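# The board, the blocks, and my declining authority

I bought a box of shape blocks at the Cowie flea market in July and told everybody it was for visiting children. Visiting children have touched it twice.

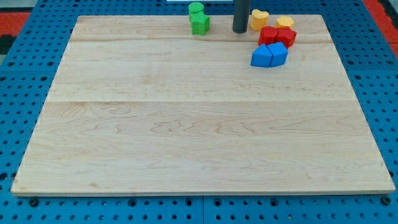

*Current state of the collection, maple side up.*

The board came first. It's a piece of maple, three planks joined edge to edge, and it was going to be a serving board. I had a whole plan involving cheese. Then I oiled a corner of it, decided I hated the smell, sanded the corner back, and lost interest in cheese for a while. It has a nice swirl in the grain on the widest plank, so I couldn't bring myself to put it in the garage with the other boards that were going to be something.

So it lives on the blue pegboard table, and the blocks live on it. The pegboard table was a mistake of its own. I liked the idea of a work surface full of holes. I had not thought about crumbs, or beads, or the small screws from a pair of reading glasses. Put anything round on it and it settles into a hole with a little click and stays there until you need it somewhere else. A flat slab of wood over the top fixed most of that, and I'd recommend it to anybody else who shops with their imagination.

Now, the blocks. My box was sold as a Mukis set, which may mean something to somebody. The lid said 24 pieces and the man at the stall said they were all there, with the confidence of a man who was not going to check. I got home and found 8. I'm not bitter. I paid $2, and I've had worse lunches for more.

What I have learned from a winter of pushing them around while on hold with the Clident billing department:

- The star is the best one. It's green, it has points, and it has no business standing next to a plain green cylinder and making it look that dull.
- The yellow heart will stand on its point side if you're patient. I am patient only when I'm supposed to be doing taxes.
- The octagon is a stop sign that gave up and went yellow. I keep picking it up. It's squat and it fits the hand well.

I used to sort by color. Green with green, yellow with yellow, all very tidy, like a paint store. Then I tried sorting by number of sides and ran straight into the question of how many sides a heart has, and that took up the better part of an evening. (I went with two. My sister-in-law says one. We've moved on to other subjects.) Color is easier, so color it is, at least until I get bored again.

The missing pieces do bother me more than I let on. Somewhere in Plondton there is a couch with a very interesting underside. I went back to the flea market to ask, and the same man tried to sell me a box of dominoes, also complete.

I did not buy the dominoes. I did buy a lamp with no plug, and it's sitting in the hall until I learn about plugs. If anyone has spare blocks of this size, any shape, I'll trade you jam or an unused cheese knife. The knife is still in its wrapper.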